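Asian pears dropping early, and when to pick?
posted by millbank_jo in Fruit and Veg 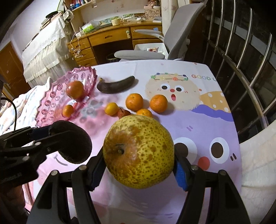 We took over a garden in Killedden two years ago and it came with an Asian pear against the back wall, no label. Last year we left the fruit on until October and most of it was brown in the middle. This year I'd like to get it right. The skin is yellow-green with lots of small brown speckles, and there's a wide russet patch on one side near the top. Is the russet a disease or normal? And do I pick now or wait? A few have dropped already. The tree is about 12 feet tall and hasn't been thinned.

Bautista
Russet on its own is normally harmless. It can come from cool, damp weather when the fruitlets are small, and it doesn't go into the flesh. Unlike European pears, these ripen on the tree, so don't pick them hard and wait for them to soften indoors. They stay crisp. Cup one in your hand and lift. If it comes away easily, taste it. Pick over the tree every few days, as they won't all be ready together. Browning in the middle is often from leaving them too long. Thin to one fruit per cluster in June.

Jesteo
Ours keep for 9 weeks in the bottom of the fridge, wrapped in newspaper. Don't stack them, they bruise.

plot_end
wasps will tell you when. mine are all gone by September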